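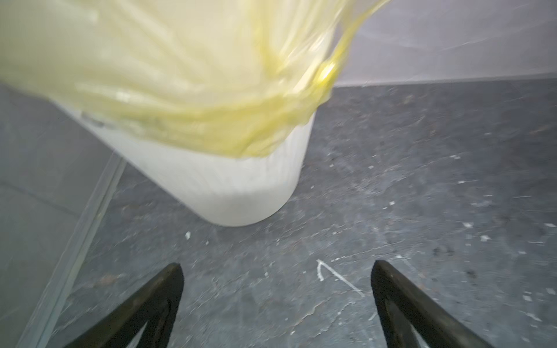 Monday, November 26, 2018
By Hagos Mersha

712 shares | 20 comments

The Liner Is Not Your Friend

I have been told, many times now, that the problem with my trash is the bag. I have the wrong size, or the wrong color, or I am putting it on wrong. There is a correct way to line a bin, apparently, and people who know it lead calmer lives than I do.

I don't believe them. I have been lining bins since I was tall enough to be asked, and I have come to think the whole arrangement deserves a harder look than it gets. We take a plastic container, which can be rinsed. We put a second, flimsier plastic container inside it so we won't have to rinse it. Then the flimsy one slips, or splits at the bottom corner, and we rinse the first one anyway, with more swearing.

Ask someone why they use a liner and they'll say it keeps the bin clean. Go and look at their bin. Take the bag out and look at the bottom. There will be a brown ring down there, something that used to be a grape, and possibly a receipt. I've done this in other people's houses, with permission, and once without, and I have yet to find the clean one.

I should say what I'm objecting to, because my sister read a draft of this and thought I wanted everybody to throw chicken skin straight into bare plastic. I don't. Wet kitchen garbage needs a bag. Diapers need a bag. Anything that has been at the back of the refrigerator since February needs a bag and possibly a second one. My complaint is with the rest of it: the bin in the garage, the bin by the desk, the one in the laundry room that gets lint and nothing else. There are bins in this country lined and relined every week to catch three tissues and a price tag.

In my own garage I had a plain white bin that sat near the door and took sawdust, packaging and the occasional coffee cup. For years I gave it a fresh liner every Sunday. The bag never fit. It was made for a bin some other company makes, so half of it hung over the side like a shirttail and the other half ballooned up whenever the door opened. The first heavy thing I dropped in pulled the whole business down to the bottom. At that point I had a bin with a bag in it, which is a different thing from a lined bin, and I threw the next week's trash on top and pretended otherwise.

Then come the fixes. You can tie a knot in the slack. You can buy a giant rubber band. You can drill holes in the bin to let the trapped air out, which a neighbor did, and then one night his bag leaked and so did his bin. Waremix sells a bin with a metal hoop that clamps the liner down, and I bought one, and for a month I was a believer. The hoop is a fine piece of work. It also has to be lifted off, wiped and put back every time, and it pinches. By summer it was hanging on a nail.

I looked into the bags too. Stevov has a "stretch grip" liner that costs close to double the ordinary kind, and the grip lasts until you load it. Nambiar makes a thin yellow one, 20 to a roll, that comes off the roll stuck to itself. You stand there rubbing the end between your fingers like a man trying to start a fire, and when it finally opens you have opened the wrong end. Then you're supposed to snap it through the air to fill it out. I've watched grown adults do this in their driveways. They look like they're trying to land a kite.

The scented ones I won't discuss, except to say that lavender and onion is worse than onion.

What bothers me more than the money is how little anybody questions it. A whole aisle at the store is given over to bags whose only job is to be thrown out, and we push the cart down it half asleep. I know people who carry a cloth sack to the grocery and will lecture you about it at the register, and in that cloth sack, on the way home, is a box of tall kitchen liners. I'm not calling them hypocrites. I did the same thing for years. I would only like someone to explain the desk bin to me.

The usual answer is convenience, so I tried to be fair and test that. Since last winter I have run the garage bin bare. When it's full I carry it to the big can outside and tip it. Every so often I hose it out and stand it upside down on the concrete to dry. That's the entire procedure. It takes less time than finding the roll.

There are drawbacks and I'll list them honestly enough. Sawdust blows around if you tip it on a windy day. Tape sticks to the inside and has to be picked off. My brother-in-law dropped half a burrito in there over the Fourth of July weekend, and I found it later than I would have liked. I put a bag in for the two weeks after that, mostly out of shock.

I don't expect the kitchen to follow. I'm outvoted there, and the burrito was brought up. We still go through a box of liners in there, and I still find myself holding one up on trash night with my arm all the way inside, feeling for the corners. But we stopped lining the bathroom bin, the desk bin and the one in the laundry room, and no one who has visited us has said a word.

Maybe they're being polite. I would want to look in their bins before I took advice from them.

Comments

tallgrass_dee
We use grocery bags in the small bins and always have. Free and they fit if you loop the handles. Zotatell stores around here still hand them out.
9 likes

R. in Duluth
Landlord here. I've cleaned out a lot of bare bins after tenants leave. Please use the liner.
12 likes

morningshift
You open it at the end with the seam you CAN'T see. Lick your finger. You're welcome.

Pat K.
Does the hoop one come in black?

Show more comments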